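News > Visits > Television and Radio

Latest | Schedules | Presenters | Archive

Open day at Plavside Television, April 2025

I went to Canholm by the early train, because the station opens its doors only one time in the year and the places go fast. This year 342 visitors were on the list. We were put into small groups, and mine was led by Concetta Marchetti.

She began in the continuity room. It is much smaller than I imagined. Two people sit there with headphones and watch the clock, and between the programs they put the short films with the channel logo. Plavside has 7 of these films now, all new, with the river in each one. Music was recorded in the old Atwood hall by a local choir.

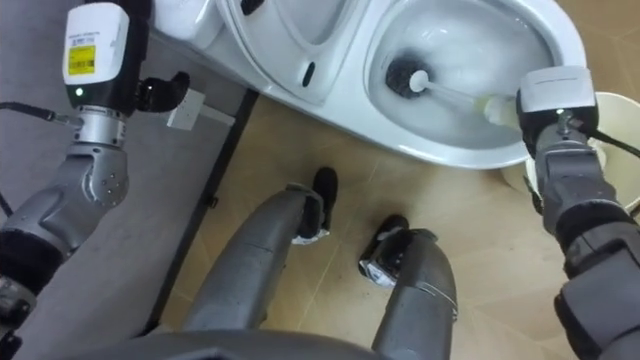
Elibariki Chege asked if the old logo with the lighthouse will come back, for he grew up with it and his children never saw it. Mrs. Marchetti answered that it is kept in the archive and will be shown again in October, during the anniversary week.

After the coffee we visited the archive. It holds 4,000 tapes, and 274 of them are already copied to digital files. The work is slow. I was allowed to hold a tape of the first evening news, and it was heavier than a book. The labels are written by hand, some in pencil, and I could not read most of them.
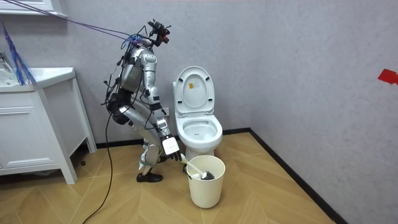
According to Wendelin Wallner, the copying should start with the children's programs, as those tapes were played the most and are in the worst condition. Our guide wrote this down in her notebook.

In Studio Usman we could read the weather from the prompter. I read too fast and finished before the map changed. The last bus to the railway station leaves from the back gate, not from the main entrance.

Contact | Copyright Plavside Viewers' Circle | Back to top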